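テーブルクロスの染みと、なんでも置き場になる机の話

11月に買った水色のテーブルクロス、覚えている方いるでしょうか。細い黒の線で格子が入っている、あれです。Zornanceという小さな布屋さんの通販で、493円の値下げ品だったんですよ。安い!と飛びついて、届いた日に広げたら机が急に明るくなって、ひとりで「おお〜」と声が出ました。

で、2か月ちょっと使ってみてどうかというと、好きです。好きなんですけど、淡い色って汚れが目立つんですね。左半分に黒っぽい染みがいくつも散ってしまって、どれがいつの汚れなのか自分でももうわかりません。たぶん一つは万年筆のインク、もう一つはコーヒー。あとは不明。

先週、重い腰を上げて染み抜きをやってみました。ぬるま湯に中性洗剤を少し溶いて、古いタオルでぽんぽん叩くだけの、いちばん地味な方法です。15分ほど置いて、また叩いて、水拭きして。ちょっと薄くなったかな?という気はするものの、完敗に近いです(笑)。漂白剤は格子の線まで消えそうで怖くて、まだ手を出していません。試した方がいたら結果を教えてください、ほんとに。

染みのほかにもう一つ悩みがあって、この机、すぐに物が集まってくるんです。ごはんを食べる場所のはずなのに、帰ってきて鍵を置き、郵便を置き、そのまま翌朝まで置きっぱなし。玄関にちゃんとカゴがあるんですよ? Drisachの350円の小さいやつが。なのに、なぜかカゴを素通りして机まで来てしまう。足が覚えているんでしょうね。

それで年明けから、寝る前に机の上をゼロにする、というのを始めました。ルールはゆるくて、疲れた日は一個だけ片づけたら合格ということにしています。

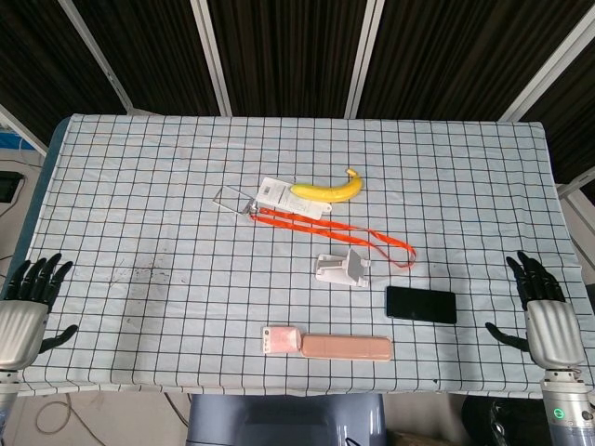
いちばん手ごわいのがストラップ類です。うちのはオレンジ色の紐に透明のカードケースがついているのですが、輪になった紐が場所を取ること取ること。丸めてもすぐ広がるし、引き出しに入れたら翌朝忘れるし。結局、壁にフックを一つ付けて掛けることにしました。いまのところ忘れ物はゼロです。

白いスマホスタンドも困りもので、軽いのですぐ横に倒れます。起こしても、紐に引っかかってまたころん。こっちは棚の上に引っ越してもらう予定ですが、動画を見ながらごはんを食べたい日もあるので、まだ決心がつかず。

あと、バナナ。台所に置くと存在を忘れて真っ黒にしてしまうので、これだけは机に置いてよいことにしました。水色の布に黄色って、けっこうかわいいんですよね。一本あるだけで朝ごはんの気分になるし、食べればなくなるから片づけもいらないし。ずるい子です。

クロスの染みのほうは、次は重曹を試してみるつもりです。それでもだめなら、上にランチョンマットを敷いてごまかします。Kaltismontの紺色のが253円で出ていて、もうカートには入れてあります。

2024年1月26日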